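Mollow project report, section 4: Loss of grip during CPU placement
Shufen Jiang, Qiuyue Liang, Mieke Peeters

The task was to place a processor in the socket of a Dell tower lying on its side, using one arm and a two-finger gripper.

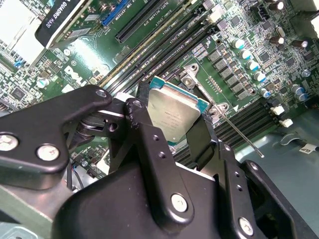
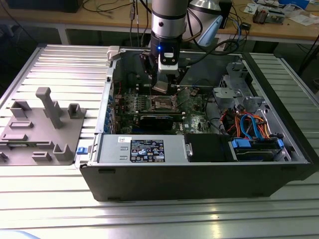
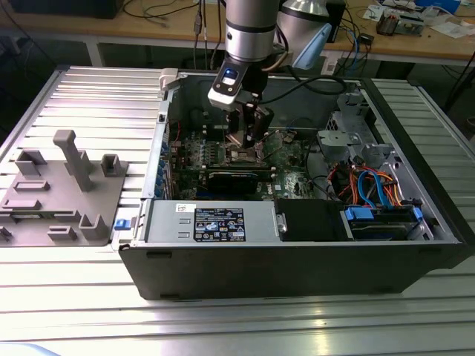 We logged 100 placement attempts. The fault first showed on Wednesday: the CPU turned between the fingers during the descent and one corner touched the socket contacts. The controller raised no error — the force limit had been left at the value used for the heatsink.

The log gives a finger opening of 364 counts at pick-up and 568 at the fault, so the fingers had drifted apart under load. A loose screw on the left linkage was the cause. It was refitted with thread lock.

Xinyi Long has since added a stop on any change in opening during descent. The bent contacts were not repaired.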